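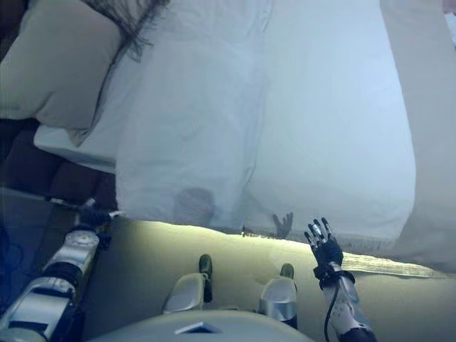
3.2 How people decide a sheet is clean

I went into the Kellcombe interviews expecting to talk about detergent. We had 47 households on the list, I had a nice tidy set of questions about brands and water temperature, and almost every talk drifted off to smell and touch within minutes. People sniff their sheets! They rub a corner between two fingers, or hold the thing up to a window, and then they make up their minds. Very few went by the calendar, although plenty of them told me they did before I asked when the last wash had been.

I coded these answers as "sensed" or "scheduled" (see Section 2 for the coding sheet, which went through more drafts than I'd like to admit). Some answers were both, and I left them that way. 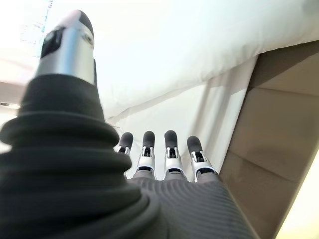 So how often did people wash their sheets? Every two weeks was the most common answer, with a big bump in July, when the bedrooms on the upper floors in Kellcombe get very warm.

The Pascu households were a different story. Most of them share a laundry room, and the wash there follows the sign-up sheet more than the nose. One couple had swapped slots with a neighbor for so long that they'd forgotten which slot was theirs. I coded all of these as "scheduled" and I still go back and forth on it — a slot tells you when you can wash, and it doesn't say much about when you want to.

Drying came up less than I'd hoped. Folks with a line talked about stiffness and sun, and folks with a dryer mostly talked about the corner pockets of fitted sheets filling up with socks.

Figure 1. White cloth hanging in folds, with a wooden cabinet at the far left.
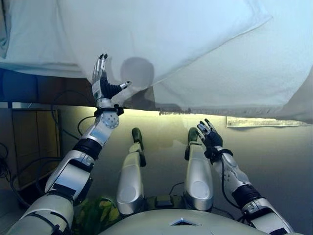
Magdolna Vass, reading an early draft, objected that I was treating smell as a private judgment when in her own interviews people nearly always asked someone else in the house to sniff too. She's right, and I went back to the transcripts with that in mind. The second sniffer shows up all over the place, usually as "I asked my husband" or "my daughter says I'm imagining it," and I take those up in Section 3.3.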